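What the plates taught us about upside down

Posted 2026-10-22

I promised a few of you a proper write-up of the shelf work, and then the kettle boiled, and then it was spring, so thank you for your patience.
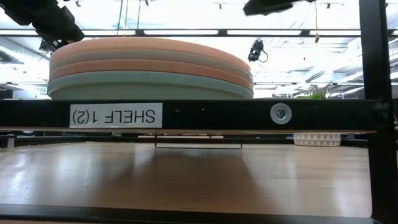

The question

Our shelf camera gives us its view inverted, label and all, so SHELF 1(2) reads like something you'd have to stand on your head for. For ages we just rotated every picture before it went anywhere near the policy (that's the bit of software that decides where the arm goes next). It worked well enough, and I'd have happily left it alone forever. Then Tsegereda Alemneh asked over lunch whether the rotation was doing anything useful at all, and I opened my mouth to say of course it was and realised I had no idea.

What we did

We trained two versions of Valach, our grasping model, on the same 228 demonstrations of picking plates off a stack. One version saw the pictures turned the right way up and the other saw them exactly as they came. Same seeds, same learning rate, same everything else, or so I thought until Bethel Ejigu found that I'd left the colour jitter switched on for only one of them. So we threw that run out and started over, which cost us the better part of a week and me a fair bit of pride!

Plates are a lovely, horrible thing to test on. The rims are smooth and rounded, the two sorts of colour are both quite soft, and when they're stacked there's very little to tell the model where one stops and the next begins.

What came out

Over 100 trials each, I could not find a difference I'd be willing to defend. The version trained on unrotated pictures did learn a touch more slowly at the start, and by the end of training the two curves were sitting on top of each other.

Where it did get interesting was the pretrained encoder. If we froze it and trained only the layers after it, the upside-down version fell behind badly, with 37 good grasps against 155 demonstrations' worth of training, and that was our smaller set, so please don't go comparing it with the full one. My guess is that the encoder has seen a great many upright kitchens and very few inverted ones. Let it fine-tune and it sorts itself out.

What's next

We're keeping the rotation for frozen encoders and dropping it everywhere else. In November I'd like to try bowls, and Bethel wants to mix both orientations in one training set.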